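To: plolow-members
Subject: Re: [plolow-members] What has it been like with the arms?

Hello all,

Sorry for the slow reply, April is always our busiest month because of the hotels opening up again, and I kept starting this and then being called away. I'll put my answers under your questions as best I can.

> We run a small laundry, a bit like yours from the sound of it, and the
> owners are talking about bringing in a pair of robot arms to help with
> the white work. People here are worried, some of them very worried. Has
> anyone on the list been through it? I don't mean the sales talk. I mean
> what did it do to the job, and to the people who were doing it?

We've been through it, or we're still going through it, which is probably nearer the mark. I'm at the Brelcombe laundry and I've been on the floor there for 15 years, the last few of them as shift lead. We do sheets, table linen and a fair amount of workwear. The arms came to us through Asard, who set them up and still look after them, and they handle cloth at the start of the finishing line: picking a piece up out of the heap, finding an edge, and passing it along so that a person can take over.

I'll be fair to them, because when I first heard about it I wasn't fair at all. The picking was the part of the job that ruined people's shoulders. You lean in, you pull, you shake it out, you turn, and you do it again until your break. On a full day we put through 3,660 pieces, and before the change every one of those was lifted by somebody. I've had two operations on my wrist and I don't miss that bench one bit. 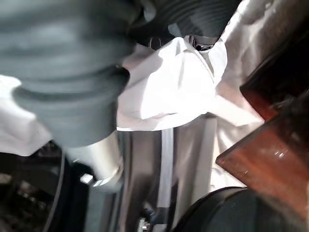 The trouble is that cloth is awkward stuff. Anyone on this list knows that a sheet never lands the same way twice, and we'd all forgotten how much our hands were working out for us without being asked. The arms are patient but they are slow, and when they get hold of the middle of a piece and not the edge they will happily try to pass you a bundle. In the first weeks we were re-doing so much of it that people were more tired than before, and crosser too. That has got a good deal better, but please tell your owners to leave room for it. Ours had promised the hotels the usual turnaround from the very first morning, and it was the floor that paid for that promise.

> Did anybody lose their job?

No, and I want to put that down plainly as I know it's the one you really want answered. But three people were moved, and moved is a bigger word than it looks. Two went to inspection and mending and are glad of it. The third had been picking for longer than I've been there and was the quickest of us by a mile, and I think it was hard to be told that the thing you're best at is now the thing nobody needs you for. We should have talked about that much sooner than we did.

The other change is the talking. The old bench had four of us round it and we gossiped from six in the morning. Now there's one person minding the arms, and it's a lonely post if you're left on it. We asked for it to be swapped every hour and a half and that's made more difference than anything Asard did to the software. If you only ask for one thing, ask for that.

> Is the person minding them paid more?

They are now. It wasn't offered. We argued that clearing a jam safely, resetting and knowing when to call somebody out is skilled work, and it took until the second pay round to get it agreed. Get it in writing before the crates arrive, is my advice, because you'll never be listened to so carefully again as you are in those weeks!

One practical thing. Somebody at the El-Sayed site told me they send anything with ties or deep pockets straight to hand work, and we've copied them. The first 1,000 aprons we tried through the arms were a misery for everyone. Plain flat whites are the place to start.

You'd be very welcome to come and see us. Mornings are best, after the early vans have gone, and I can find you a cup of tea and let you talk to the people on the line without a manager standing there. Write to me off the list and we'll sort out a time.

All the best to you and everyone there,

Shift lead, finishing
Brelcombe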